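Housekeeping Skills, Unit 5: Small Items on the Bed
Instructor: Zoltán Hegyi
Handout for 14 February 2020

Clear the bed before you strip it. Smooth the duvet with your palm first, as bottles roll into the folds and end up on the floor.

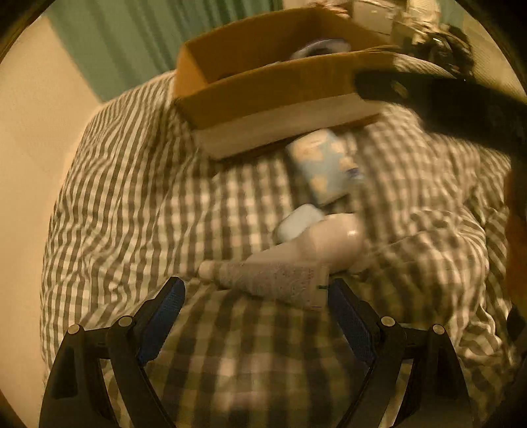
Bring everything to the middle of the duvet. Do not open or empty anything.

1. Set an open box on the bed, near the items. Cut the flaps off so they don't catch on bags.
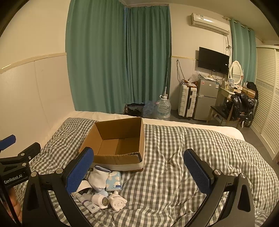

2. Put in flat things first, then rolls and bottles. Tissues and small cases go in last, where the guest will look for them. 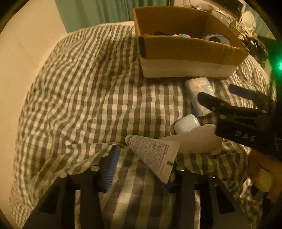 Keep the box low enough to carry with 2 hands. At the Rutemham practice rooms it goes on the desk, never on the floor. Write the room number on a slip and leave it on top.

Reading for October: Vuvach workbook, the section on guest property.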